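Eat Natural Protein Bars, Peanuts & Dark Chocolate, 20 x 40g

Snacks & Pantry / Office Supplies / Item 545

We've had all sorts of snack boxes through the Irnlow office shop, and this is the one people keep coming back for! Fruit and nut bars with peanuts and dark chocolate, 40g each and twenty to a carton, so one box does a small team nicely (ours is a team of 15, and we order two).

What I love is that you can stand the carton on a desk or a shelf and leave it open. The lid folds up and back, the front stays upright — and that mid-blue panel is easy to spot from the other side of the room.

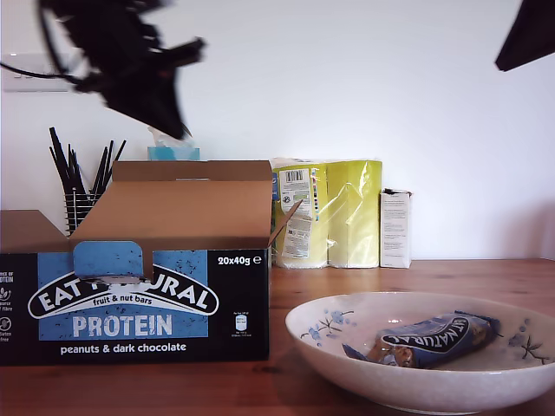
Eat Natural Protein carton, opened, 20x40g.

The box is marked gluten free and a source of fibre. They contain peanuts, so please check with colleagues before you put a carton out in a shared room, and read the full ingredients on the pack.

Keep somewhere cool and dry. Chocolate and a sunny windowsill don't mix — we learnt that in May.

Sold by the carton only. For standing orders, ask for Oľga Michalík on extension 113.

Page updated Jun 1, 2022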